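Section 6. Automatic stitching with Estodura: what to expect and how to set up

104 shares | 21 comments

Before you begin, please read this section to the end. Many new users come to us with the same question: if a machine can make a stitch, can it also do the mending at home, or close the bags in a packing room? The answer for the moment is "in part". A single stitch under good light is possible. A whole chore, from the first look to the cleaned table, still needs a person near the stop button.
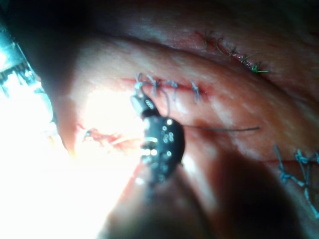 Estodura Project, Department of Applied Automation

6.1 What the program does by itself

The automatic mode covers four actions: take the needle, pass it, pull the thread, tie the knot. It does not cut, and it does not decide where the wound edge is. The operator marks the edge on the screen. Interrupted stitches, each with its own knot and short tails, are the only type supported in this version.

6.2 Preparation

1. Switch on both arms and wait for the green line in the Akik window.
2. Fix the tissue so that it can not slide when it is pulled from one side.
3. Set the lamp. Reduce the power until you can see the thread on the bright side also.
4. Choose the thread color in the menu. A dark thread over a shadow is difficult for the program, so choose a color you can find with your own eyes on the monitor.
5. Mark the start and the end of the line. Do not mark over old stitches.

CAUTION: Strong reflection on wet tissue can hide the needle. If the program reports "needle lost" two times, stop and move the lamp. Do not press Continue a third time.

6.3 First stitch

6. Bring the needle driver near to the first mark by hand control.
7. Press Start and keep one hand on the stop button.
8. Look at the loose thread, more than at the needle. Most of our stops come from a loop which goes behind the instrument. 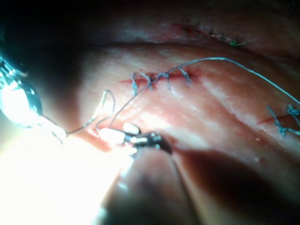
9. When the knot is closed, the program asks for confirmation. Check that the knot lies flat and that the edges touch. Then press Yes or Repeat.
10. Cut the tails by hand control. Leave them long enough to hold with the instrument.

NOTE: In our December tests we made 400 stitches, and 235 of them were finished without any help from the operator. We consider this a good result for a laboratory. For a factory it would be a poor one, and for a kitchen I would not accept it.

6.4 Why a stitch is not yet a chore

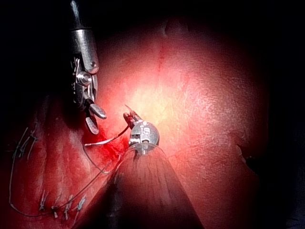 Inmaculada Marín
Technical writer, Estodura user guides

I want to explain this point with simple examples, as it influences how you should plan your day. Soft things change their form when you touch them. A towel, a sock, a shirt without its button: all of them give the machine the same problem as tissue, and the thread adds one more. In our case the area is small, the lamp is fixed and a person has marked the line. At home there is a different sock each time, and it is inside out.

On the shop floor the situation is somewhere between. My colleagues at Tichý tried the same motion program to close cloth bags. It worked while the bags arrived flat. When a bag arrived with a fold, an operator had to put it straight, and after one hour the operator was faster alone.

So please plan the station as a help for a trained person. Do not leave it to work during lunch.

6.5 During a longer line

11. After each fourth stitch, pause and clean the camera window.
12. Compare the distance between the stitches with your marks. The tissue moves a little with each pull, and the marks on the screen do not follow it.
13. If the distance is wrong, cancel the line and mark again from the last good knot. 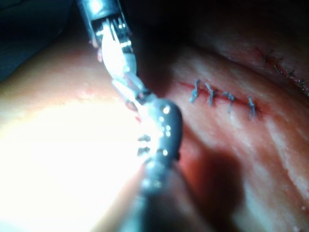
Shufen Wei asks if step 12 could be automatic in the next version, because marking again takes her longer than tying the stitch herself. She also writes that her laundry robot at Estau has the same weakness: it folds by the plan it made at the beginning, even when the cloth has moved.

We have this on the list. Version 2 of the marking tool will refresh the marks after each pull, but it is not tested yet, so step 12 stays manual.

6.6 Switching off

14. Open the jaws and release the thread completely.
15. Move both arms back by hand control, one after the other.
16. Save the session file before you close the Akik window. It is not saved automatically.

CAUTION: Count the needles before you remove the tissue. The program does not count them.

Continue with Section 7, Cleaning of the instruments.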